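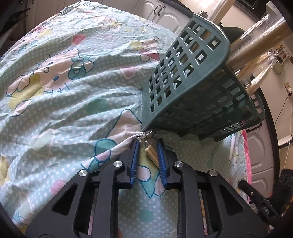 Why would a robotics class spend a whole month on chopsticks? They're thin, they roll, and they slide around inside a plastic wrapper, so a sloppy grip shows up right away.

We called the task Grekby, and I ran it with my project partner during March. The goal is simple: use the hand-held grippers to get wrapped bundles off the tablecloth and standing up in the basket. We did 242 tries over 10 sessions, and I logged every one (my least favorite part!).
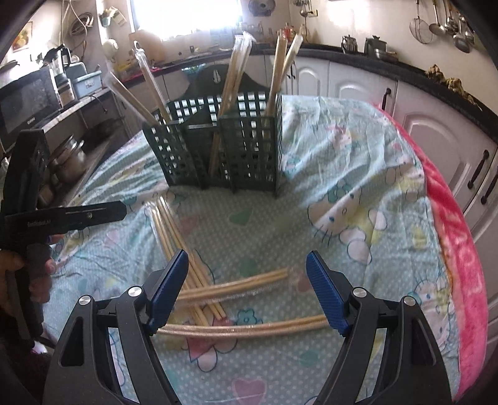

Brayden Fortin told me early on that we should approach bundles from the side every time and never from the end. I fought him on it for a week, then tried it - and my drop rate went way down.

Crossed bundles were the real headache. You go for the top one and the one below comes along for the ride, so we started marking those tries separately. 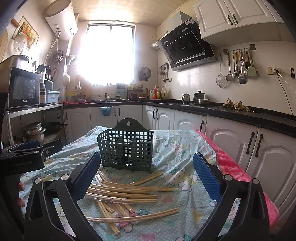 According to Dexter Ocampo, a messy start teaches a model more than a neat one, and he wanted us to quit lining things up between tries. We did, from session 4 on.

**Figure 1.** Chopsticks and basket during a Grekby try, with the gripper jaws in front.
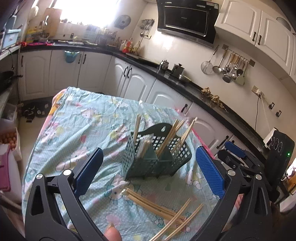

### 3.2 Scoring

A try got 2 points if the bundle stayed upright in a compartment after we let go, and one point if it went in but tipped over the rim. Anything dropped on the cloth scored zero, even if we picked it up again.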